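Umow Street Tenants' Newsletter

Laundry room hours, bike storage and the summer water shutoff

6 June 2021

The new laundry room hours start this week. The room will open at 6 in the morning and close at 10 at night, seven days a week. The old closing time was midnight, and people on the first floor of the east building have asked for a change since January. The last wash should go in by 9 so that the dryer is finished before the lights go off. The door locks on a timer now, so clothes left in a machine at 10 will stay there until morning.

The card reader on the wall has been replaced. Old cards still work and any balance on them has carried over. If your card shows zero and you know there was money on it, write your name, apartment number and the last four digits of the card on a slip and put it in the office mailbox. Boyang Dai is handling these and has cleared most of the ones from last month. New cards cost 3 dollars and can be bought at the office on weekday mornings.

Bike storage

There are 60 hooks in the basement bike room and more than 60 bikes. Some of them have flat tires and a good coat of dust, and it is likely that their owners moved out. Over the next two weeks a paper tag will be tied to every bike. If the bike is yours, write your apartment number on the tag and leave it on. Bikes with a blank tag at the end of the month will be moved to the storage cage behind the boiler room and kept there until the fall. After that they go to Brastau, the repair shop on the corner, which fixes up old bikes and sells them cheaply.

The code for the bike room has changed to the same one as the side gate. Please don't write it on the door frame. It was there again last week, in marker, and Yaqin Fan had to paint over it.

A few people have asked about scooters and strollers. Strollers can go under the stairs on the ground floor of either building, folded, as long as the fire door opens all the way. Electric scooters should be kept in your apartment for now – the insurance company has not answered our question about charging in the basement.

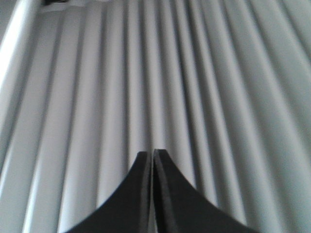

Water shutoff

The hot water will be off in both buildings for one day while the valve on the main riser is replaced. The plumber, Mārtiņš Vītola, expects to start at 8 in the morning and be done by late afternoon. Cold water will stay on in the west building. In the east building it will be off for 20 minutes at the start and again at the end. A notice with the exact day will go up by the mailboxes once the part has arrived.

When the water comes back it may run brown. Let the cold tap in the bathtub run until it clears before you use the kitchen tap or start a dishwasher. If it is still brown the next morning, call the office.

Courtyard

The two benches by the west door have been sanded and oiled. The third one had rot in a leg and was thrown out. Meifang Duan is looking at prices for a new one and would like to hear from anyone who has a strong view on whether it should have a back.

Tomato and pepper plants in the raised beds belong to the people whose names are on the sticks. The mint at the far end is for everyone. Hoses need to be rolled up after use, and the tap should be turned off at the wall as well as at the nozzle.

Lost and found

At the office: one child's rain boot (left), a set of keys on a green cord, reading glasses in a soft case, and a library book due back in January. Packages for former tenants are returned to the carrier after two weeks.

Items for the next newsletter can be left with Qiuyue Hou in the office or pushed under the door in an envelope.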